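Shop Tech

I stopped by Plornbridge this week to ask Mared Rowlands about the shelf-stocking arm she's been pricing since last July, and yes – she's finally put a number on it. The budget line is $3,096, spread over 17 months, and that covers the Lindutix arm, the mounting rail and one training visit. It doesn't cover the soft fingertips, which I found a little cheeky!

Mared wants it for the sunglasses cabinets, which are the slowest job in the store. Everything gets taken out, wiped and set back by hand, with the glass shelves in between to worry about.

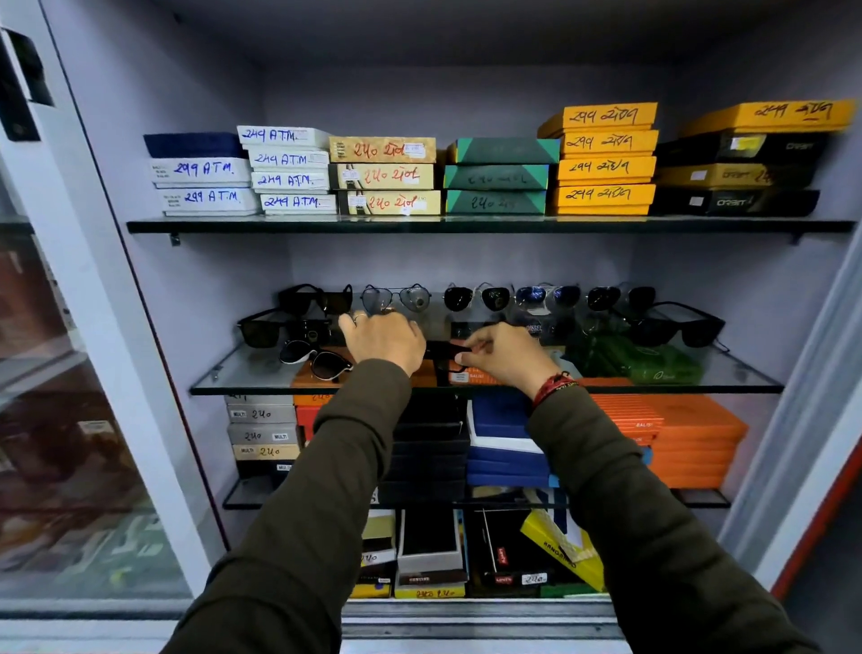
Efa Bellis does most of that work, and she told me she'd happily hand over the boxes (they're boring, her word) but wants to keep placing the frames herself for now. Thin metal temples are what the arm has the most trouble with, according to the Skuvilau rep, who quoted 50 practice runs before it can be left alone with a shelf. I'd guess more, but I'm no engineer.

A second quote is coming from Rees, and Mared says she won't sign until she has both side by side. If it goes ahead, five cabinets get the rail first and the window display stays as it is. I've asked to be there when they plug it in.

Posted 3/23/20 by Glenys Mathias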